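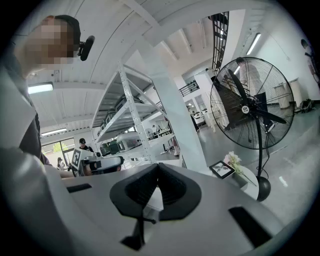 Shelving by the window, stairs on the other side of the pillar

Thread: Open metal shelving in a two-level workshop

halitz_bench
We have a tall white metal unit with perforated posts and diagonal bracing, standing between the windows and a big pillar. It holds equipment, cases, whatever comes in. I want to move it under the upper landing and get the daylight back. Anyone done this?

cmottram
Leave it. Under a landing you lose the top shelf and you can't see what's on it. We did this at Rowbotham and moved everything back after nine days.

furkness233
Disagree with Colin. Window space is for desks. Put two low units under the landing and sell the tall one.

cmottram
Low units fill up with junk. Tall ones do too, but at least it's off the floor.

halitz_bench
The other problem is walking room. People are on their feet with gear most of the day, and there are chairs and desks to get around.

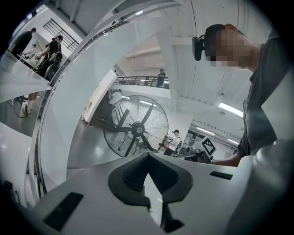 There was also a cable on the floor by one of the chairs, and I don't want a shelf move that means running more of them across the walkway.

boris_d
Sort the cables first. Jimmont sells a floor cover that is fine for chairs – ours has lasted nearly two years. And whatever you do, anchor the unit to the wall. Bracing won't stop it tipping if the weight is up high.

furkness233
Agree on the anchors. Still say move it.

halitz_bench
Okay. Cables and anchors first, then I'll measure under the landing and post the height.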